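The quiet failure of the kitchen table finish

Hard-wax oil has become the default finish for pale wooden tables sold in this country, and most of the people who own one don't know what is on it. They know it looks like bare timber and that the leaflet said to avoid standing water. The leaflet is usually lost within a month, and the first white ring appears soon after.

A finish does its job in one of two ways. A film finish, such as varnish or lacquer, sits on top of the wood as a continuous skin. A penetrating finish, such as linseed or tung oil, soaks into the upper cells and hardens there. Hard-wax oil sits between the two. The oil goes in, the wax stays near the surface, and the result can be repaired in patches without stripping the whole top. The price of that is a thin barrier. A varnished top will shrug off a wet glass overnight. An oiled one may not last until breakfast.

The joinery workshop at Naltstead has been keeping records of returned tabletops for 17 years. Its ledger lists the timber, the finish, the date of sale and the complaint. Rings come first, followed by grey patches near the sink side, then a general dullness that owners describe as dirt and which is mostly worn wax. Structural faults are rare. Tops that cup or split have nearly always been stood against a radiator.

Grey patches deserve more attention than they get. In oak they are a reaction between tannin in the wood and iron, carried by water, and the usual source is a steel pan or a pad of wire wool. The mark is below the surface and won't wipe off. Oxalic acid solution will lift it, used with gloves and rinsed well, but the area must then be sanded and oiled again. Ash, beech and birch hold far less tannin and seldom show the fault, though beech moves more with changes in damp.

Sanding is where most home repairs go wrong. The temptation is to go finer and finer until the surface feels like glass. Very fine paper closes the grain and leaves the oil little to grip, so the coat sits on top, stays tacky and rubs off on sleeves. Makers' sheets differ, but most stop well short of what a keen amateur will reach for. The Naltstead ledger has 42 entries marked 'oversanded', all from tables refinished at home.

The second common fault is too much oil. One thin coat, worked in and wiped back until the cloth drags, will do more than three thick ones. Used cloths should be laid flat outdoors or soaked in water before they are thrown away – a heap of oily rags can heat up by itself and catch fire.

Round tops need a little more care than square ones. End grain meets the edge at two opposite arcs and drinks oil at a much higher rate than the long grain between them. A single even coat leaves those arcs pale and dry. The Umby method, named after the village where it was first taught at evening classes, is to oil the edge first, wait 5 minutes, oil it again and only then begin on the top. It adds little to the work and gives an even tone all the way round. 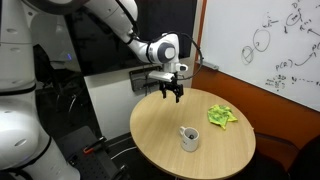
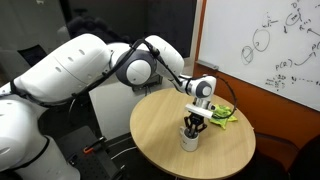 Light is the remaining enemy. Pale timbers yellow under a south window, and a fruit bowl left in one place for a summer will leave its outline in the wood. Some oils now carry a small amount of white pigment to offset this. The pigment works, but it complicates later repairs, as a fresh patch will be whiter than the surface next to it for several months. Anyone buying a pigmented oil should write the product name and batch on the underside of the table in pencil.

Cleaning matters less than the bottle labels suggest. A damp cloth and a little mild soap are enough. Washing-up liquid strips wax if it is used daily, and spray cleaners containing vinegar dull the surface. Silicone polish should be kept away altogether. It gets into the pores, and the next coat of oil will pull back from it in small craters.

How often to oil again depends on use. Drip water on the busiest part of the top: if it beads, leave the table alone, and if it darkens the wood, the finish is due.

Comments (3)

raju_bench
Worth adding that new oil needs longer to harden in a cold room. I gave mine a night in May with the heating off and the cloth still picked up colour in the morning.

Zovthorpe
Can you put hard-wax oil over old varnish, or does it all have to come off first?

planeandsimple
@Zovthorpe It has to come off. The oil can't get through varnish and will just sit there sticky.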